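Chapter 3: Choosing a Gripper for Soft Things
8/12/20
By the Bremar course writers

Sooner or later everyone who works with robot hands meets a pile of laundry, and it tends to be a humbling afternoon. A wooden block stays where you left it and keeps its shape when you squeeze it. A sweater does neither — it slumps, it hides its own corners, and the top layer likes to bring its neighbor along for the ride!

So we begin this chapter with cloth, and with grippers you hold in your own hand, long before any arm or controller comes into it. Your wrist is a wonderful teacher, and you'll feel a poor fingertip slipping well before you could find it in a table of numbers.

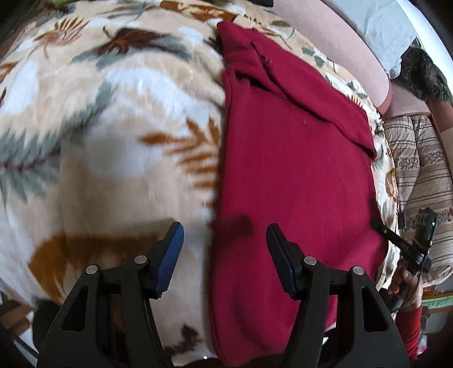 Change one thing at a time, a reader of our first edition wrote to us, and do the ribbed pads and the smooth pads on the same day, with the same cloth, or you'll end up comparing your moods. We have kept that advice ever since. In the exercises you will make 20 grasps with each pad, folding the cloth afresh every time, and write down the misses as faithfully as the catches.

Related items
Chapter 2: Arms and Reach
Chapter 4: The Modix and Roy Controllers Side by Side
Vorndale Lab Sheets, January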